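Notebook, table rig – 10/28/18

Went over the house rules for the small arm again before doing any more cube-to-bowl runs. The old sheet from the Wukholm bench doesn't fit this setup. It was written for a fenced cell and half of it talks about gates we don't have. What follows is what I want us to work to until the Rerka sheet is revised in November.

Start position. Every run starts with the arm folded and the bowl and cube already down. Hands go in to place the cube while the arm is folded, and at no other time. If the cube has to be nudged once the run has begun, stop the run and log it as void. I have been guilty of nudging and carrying on, and two entries in last week's log should be struck for it.
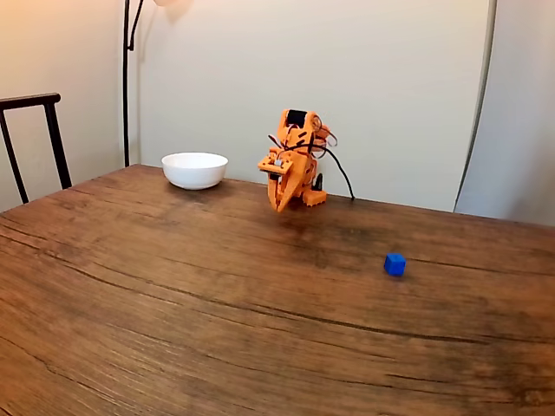
Reach. Keep 300 mm clear past the furthest point the gripper can get to, on all open sides. Mugs, laptops and screwdrivers count. The Jarman checklist allows less if the speed is capped, but I would sooner have one number that everybody remembers. The bowl and cube are the only loose items allowed inside that line.

Speed. Cap at 80 mm per second with anyone at the table. Faster moves are for replay checks only, with everyone stood back. The cap is set in the Trirkitz config file and not by hand in the script – I found three scripts with their own values in them and have taken those out.

Stop. Power switch within reach of the person running, on the side away from the arm. Say "live" out loud before enabling. It feels daft when working alone but do it anyway. Remember that cutting power lets the arm drop, so fingers stay out from under the gripper after a stop as well as before.

Approach. Come in over the cube with the fingers already open, pause, then go down. No opening on the way down. The pause is where the person running decides whether the line-up is good enough, and it should be long enough to actually look. I have set it at 700 ms. The log shows 705 every time, so there is a small delay somewhere that I haven't chased. 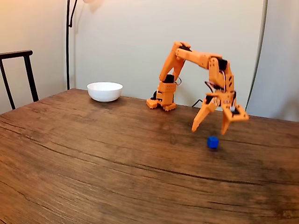

Gripper open over the cube, bowl to the left.

Cables. Check before each session that nothing can snag at the wrist or the shoulder when the arm is stretched out. A loop that looks fine folded can pull tight at full reach, so check both. Don't tape wires to the table.

Logging. One line per run: start time, config version, result, anything odd. Void runs stay in the log with the reason next to them. Please stop deleting them, the failure rate means nothing otherwise.

Still to settle: whether the reach line should be marked on the table or on a mat. Tape leaves a residue on the wood. Mat would be better but has to lie flat. Also need a spare fuse for the supply, and the Wukholm sheet should come out of the folder so it doesn't get used by mistake.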